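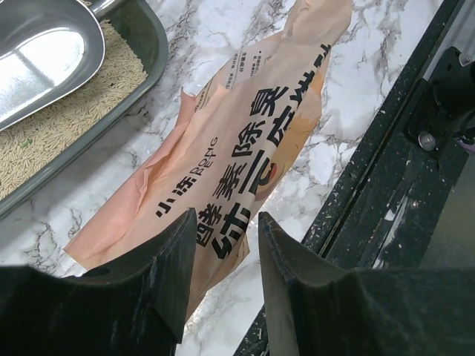

Grasp planner: the August build changes how contact points are picked on soft packaging. The old planner fit one box to the whole object and closed across its narrow side. On a bag like the peach one on the marble top, that box includes the twisted neck, and the chosen point drifts toward film with nothing behind it. The new version splits the mask into neck and body before it proposes anything. Aleksi Saarela also lowered the weight on printed edges – bold black lettering was being scored as a crease.

Two-arm timing was the other item. Each arm now publishes its intended contact region 200 ms before closing, and the second arm replans if the regions overlap. Nelli Ruotsalainen has the change running on the cell with the litter tray, where one gripper is down on the right part of the pouch and the other is beside its left end.

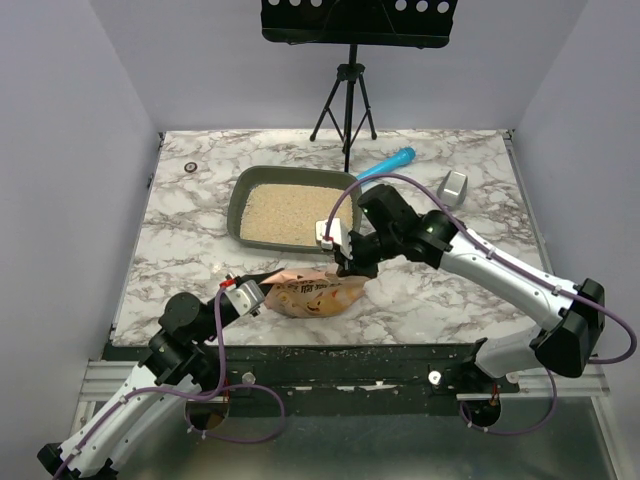 Open issues

Veins in the marble still leak into the mask at low thresholds. Babatunde Bako is testing 3 settings. Send logs to Helmi Kokkonen.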